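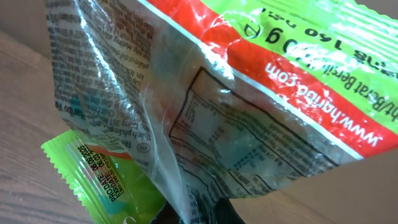

Figure 2.1 A gripper finger holding a clear plastic snack bag by its gathered end.

Chapter 2
Planning the Purchase

Most firms begin with the arm. They read the brochures, compare reach and payload, and settle on a model before anyone has written down what it will have to pick up. This chapter starts with the goods.

Film packaging is a hard case. It creases, it throws back light, and it changes shape when gripped. A bag with a net weight of 140 g is well within the limits of nearly any arm on sale, so payload tells the buyer very little. The money goes on fingers, cameras, lighting and the hours spent setting them up.

We follow two packing sites, Julbridge and Brulbridge, through one budget year. Both handle snack foods. Julbridge set aside a single sum for equipment in January and had nothing left for spare fingers. Brulbridge split its budget by item, and entered 1395 for a gripper set, 200 for spare fingertips and 20 for each trial pack of mixed bags - small lines that were easy to defend when the plan was reviewed.

Section 2.1 deals with listing the goods. Section 2.2 covers quotations, using the Harb and Bekamis tenders. Section 2.3 sets out running costs, including cleaning, wear and staff training. Readers should have their own list of goods to hand before starting Section 2.1.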